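Luvport students open their doors for a day of snacks, sorting and hand-held grippers

Luvport, March 20, 2026

For immediate release

Hello! I'm Delia Ghiță and I run the Stinby Robotics Club, and I've been told a press release ought to be in the third person, but I've tried it that way and I sound like a bank. So it's me, writing to you, to say that our students have a project they are very proud of and we'd love you to come and see it in July.

The project is called Suklow. (The students picked the name by pulling letters out of a hat, and then refused to let me change it.) It's about teaching a robot arm to tidy up small, awkward things, and the small awkward things they settled on are snacks. Sweets, bars, packets of this and that, all the crinkly stuff that slides about and never lies the same way twice. The idea is that a person does the job first with a gripper held in the hand, with a camera on it, and does it again and again, and the arm learns from those recordings. When you've got enough of them you find out whether the arm has picked up the knack or whether it just waves at the table.

We started in the club room, where everything went terribly well. Same grey bench, same lamp, same tray. Then Driss Erraji, who is one of our older students and does most of the training runs, moved the tray to a windowsill and the arm went completely to pieces! It closed its jaws on thin air for most of an afternoon. That was a bit of a low point, I won't pretend otherwise, and there was some talk of going back to the line-following cars we did before.

What got us going again was Vittoria Valentini asking why we kept practising in a room that no one would ever eat crisps in. So the students took the grippers home. They've been recording at kitchen tables and in sitting rooms, on whatever cloth happened to be on the table, with all the usual household bits left exactly where they were. The rule is that you don't clear up first. If there's a mug, there's a mug.

Each home session goes the same way. You put out a mixed lot of snacks and something shallow to put them in, you start recording, and you move them over one at a time. Slowly, please, which is the hardest thing to teach anybody under sixteen. If you drop one you pick it up and carry on, and you leave the drop in the recording. The target we set was 100 good runs for the first round, and we got there with a fortnight to spare, so I'd like it on record that I was wrong to worry.

I asked Vittoria for something I could quote and she gave me this: "The long ones are horrible. If you grab a long one at the end it swings round and knocks the others, so you have to go for the middle, and then it bends. I did one of them so many times that I stopped wanting to eat it."

Driss was a little more businesslike. "People think the gripper is the clever part, but most of my time goes on watching recordings and throwing out the bad ones," he says. "Somebody's sleeve gets in the way, or they rush. I've watched my own hands do the same thing until I couldn't tell you which take it was."

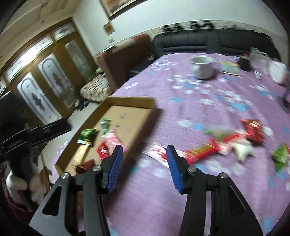

The finger pads have been a story all of their own. The first ones we tried were smooth, and shiny wrappers slipped straight out of them. The ridged ones are much better, though they do pick up fluff and need a wipe with a damp cloth now and then. We are on version 2 at the moment and the students already have opinions about the next one, mostly to do with flat things, which are still a nuisance to get hold of.

None of this would have got very far without Doležal, the workshop down by the harbour, who let us use their machines after hours and were very patient about the noise. Rosalba Galli there showed the students how to set up the jaws so that both sides close together, and she made them do it themselves, which took all evening and was worth it. Thank you, Rosalba! Nazareno Orlandini looks after our computers and has kept an elderly one running well past the point where I'd have given up on it.

Now for the open day. It'll be at the club room in Luvport in July, and we'll put the exact date on the door and on our notice page as soon as the hall confirms. Doors open at 2 and it's free. There will be a table where you can have a go with a gripper yourself, and it's harder than it looks, so do bring a competitive relative. The arm will be running too, on a table it hasn't seen before, laid out by whoever walks in and fancies doing it. It may do well or it may not. The students have agreed that we won't swap the tablecloth if it struggles.

If you're from a school or another club and you'd like to borrow our instructions for the home sessions, ask, and we'll send them over. They fit on one sheet. We're also after new members from September, no experience needed, and you don't have to be good at maths or own anything with a circuit board in it. Parents are welcome to stay for the first couple of sessions, and there's a kettle.

For reporters: the students are happy to talk, and some of them are very happy to talk, but please come through me first so that I can check with their families. Early evening suits us best. Snacks used in recordings are shared out afterwards, unless they've been squashed, and visitors on the day should tell us about any nut allergies when they arrive.

Contact: Delia Ghiță, Stinby Robotics Club, Luvport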